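Motoring > Reviews > Toll tags

News Reviews Routes Forum Contact

Print this page | E-mail to a friend

Cestum windscreen toll tag – six weeks on the Bristska crossing

Got mine in June, after getting fed up with the cash lanes. Quick review as a few of you asked on the forum.

Fitting. Easy. Sticky pad, behind the mirror, done. Instructions say leave it overnight before you drive. I didn't and it fell in my lap at the first roundabout. My fault. Stuck it back on properly and no trouble after.

Signing up is the bad bit. The website wants your log book number, then forgets it, then wants it again. Took me 40 minutes and I had to ring them in the end. Chap on the phone was good, sorted it quickly. Make a note of your account number while you're on – mine ends 1386 and they ask for it every single time.

In use. Very good on the main plaza. Barrier is up before you've really stopped, one short beep and off. I've done 33 crossings and it missed 7 of them, all at Patov, all in the left hand lane. Moved over to the middle lane and it's been fine since. Lalit Khurana on the forum had the same with his van so its not just me. He reckons the reader over that lane is set too high. No idea. Either way you have to reverse out or press the help button, and the people behind you are not kind about it.

The beep. One for paid, two for low balance, and three for a fault. Two and three sound the same with the window down.

Top-ups. Automatic is the way to go. Manual takes until the next morning to show up, no use at all if you find out at 6am that you're short. Statements are clear enough, though the Hutsuliak tunnel comes up as "other" and I had to work out what that was.

Battery is sealed in. They say they will replace the whole tag for nothing when it goes, we'll see.

Worth it? If you cross most days, yes. Saves me a good ten minutes every mornng. Once a month, stick with cash – the deposit isn't worth tying up.
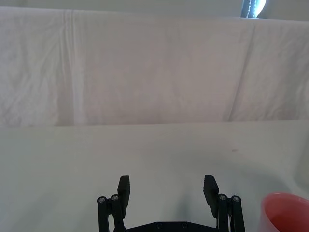
One more thing on the deposit, you only get it back if you return the tag with the bracket, so don't bin the bracket when you change cars. And ask for a spare sticky pad when you ring up, they don't charge for it.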